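Home | Ask | Unanswered | Tags

White table shows every mark. Wax, or live with it?

Bought a matte white table from Galli. Every mug leaves a ring, and I own 35 mugs. Is there a cure short of moving out?

453 views, 2 answers

Answer 1
Do not wax matte. You'll get shiny patches and a new hobby. Dish soap, soft cloth, dry it right away.

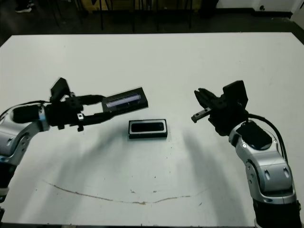 Large white table, matte top.

Answer 2
Coasters.

Share (40) | Comments (2)
Posted 29/01/2019
Contact | © Ivley Help | Back to top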